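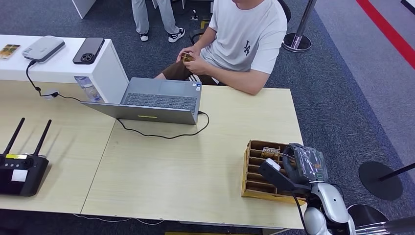 Suleiman Olatunji reckons a desk is just a shelf you happen to sit at, and he put that to me in a comment on the first version of this entry, along with a fair few corrections. I've kept most of them. So this is the revised article on the shared desk, as found in offices, share houses and spare rooms, and I'm still writing it the way I talk (sorry to the style guide).

Shared desk

A shared desk is a work surface used by more than one person, either at the same time or in turns. It's different from a hot desk, where everyone clears off at the end of the day and takes the lot with them. On a shared desk things stay put. Chargers especially! I've used one for years and I couldn't tell you who bought half the cables.

Surface and colour

Light wood grain is a favourite for the top, and I can see why – dust hardly shows on it, and neither do coffee rings if you're quick. Dark tops look smart in the shop and then show every fingerprint. A pale top with white cupboards beside it and grey carpet underfoot is a look you'll know if you've ever worked in a rented office, and I've grown rather fond of it.

Depth matters more than people expect. My own desk, a Taltano, is 70 centimetres deep, and that's fine for one laptop and a mug, but once two people sit facing each other their laptop lids are practically touching. Suleiman swears by the deeper Palumbo. I've sat at his and it's lovely, though you do have to stand up to reach the far edge.

The side cabinet

A low cabinet next to the desk, sometimes called a return or a side counter, takes whatever the desk can't. It's where a phone gets put face down when its owner is trying to concentrate, and it's a good home for a router or a small projector, anything with a cable that can hang down the front or the back to a plug near the floor. Some people stand a little picture card on top as well. I'm all for it. A cabinet with nothing on it but gadgets is a bit grim.

Water bottles belong here too, in my opinion, well away from the keyboard. I learnt this in June with a full bottle and a borrowed laptop, and I don't want to talk about it.

Cables

The laptop charger is the one that causes trouble. It comes out of the side of the machine, wanders across the top in a big loop and ends up under somebody's elbow. Grommets (the round holes with plastic covers) help if the desk has them, and mine hasn't. I use stick-on clips from Mekevura, 6 to a packet, and four are still holding. The other two came off with a bit of the finish, so try one underneath first.

Labels

Stickers on laptop lids, chargers and handsets are common wherever gear is shared. A small bright label near the edge is easier to spot than a name in pen, and yellow does well against silver or black. At the Flondon office we wrote everyone's initials in marker and it had all rubbed off by Christmas.

Seating

The usual chair is a black office chair on castors. On carpet it rolls slowly, which I prefer, as I've been run over on floorboards. Leave room behind for people to stand and chat – they will, whatever you do – and agree on who lowers the seat, or you'll spend the first minute of every shift hunting for the lever.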